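Notebook, gripper bench – September, started 9:30

Continue from the previous page. The drop problem on the hand-held gripper is not solved and I stop the pick runs until the pads are changed. Please do not take this unit for your own tests, even short ones. The other one in the cabinet is fine.

What happened. Yesterday I made the long set for Zullik, 400 picks planned. Until pick 280 everything was normal. After this the part began to turn a little in the fingers when they close, always in the same direction, and then I had two drops very near to each other. I first blamed the closing force, because we changed this value last week and I did not trust the new one. I put the old value back and ran 30 more. The turning was still there. So the force is not the reason, or it is not the only reason.

Then Oana Văduva came by and asked if I had looked at the pads. I had not looked, I had only looked at the log. She pressed her nail along the top of the right pad and the skin moved. I write it down so I remember next time to begin with the hardware.

This morning I put the gripper over the table, opened it, and looked at it slowly before touching anything.

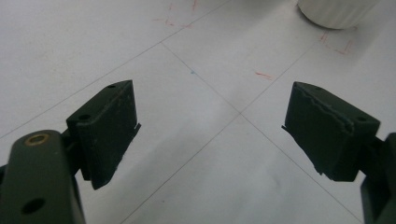
Fingers open over the white table. Right pad: skin split along the top. Left pad: ragged at the lower corner.

The right side is the worse one. The outer layer has come up along the upper edge and the seam is wavy. Both pads also have a small flap sticking out at the bottom corner, on the inner side. On the left pad I see only light scuffs and some dust apart from the flap, so I would maybe have passed it in a normal check.

My idea for now: the loose skin gives way a little before the part is held firmly, so one side grips later than the other and the part turns. It fits with the direction of the turning, but I did not prove it. To prove it I want to change only the right pad first, run the same 30 picks, and then change the left. If I change both together we will have a working gripper and no answer.

Second possibility, from Oana: the glue. These pads are from the Brikar batch, and the earlier ones, from Olteanu, were never peeling for us. She remembers 500 cycles and more on one pair without any problem. I could not find this in the old notebook, so I take it as memory and not as data. I wrote to Brikar and asked which glue they use and if the surface is cleaned before. No answer yet.

Safety remark. A dropped part on this table is only annoying. But the same pads are planned for the Ornero cell, where the part travels above the operator's side at shoulder height. I do not want them mounted there before we understand the peeling. I told this to the cell team by phone and I will send it also in writing, with this page copied.

11:15 – Took off the right pad. The screw came out easily. Under the loose layer the surface is smooth and a bit sticky on one half and quite dry on the other half. It supports the glue idea more than mine, I must say. Put the pad in a bag and labeled it "R, 310 picks". Do not throw it away, Brikar may want it back.

No new pad in the drawer. The box says spare pads, but inside are only the bushings. Ordered one pair from Olteanu to compare, and asked for two more from the current batch.

Still to do:
Send the written note to the Ornero people.
Add a pad check by eye and by finger to the start sheet, before each set and again after every 100 picks.
Put back the new force value when the right pad is on, otherwise the comparison is not correct.
Ask Oana where the sheet with the old cycle numbers could be.
Tell Zullik that the set is late. I will call them after lunch.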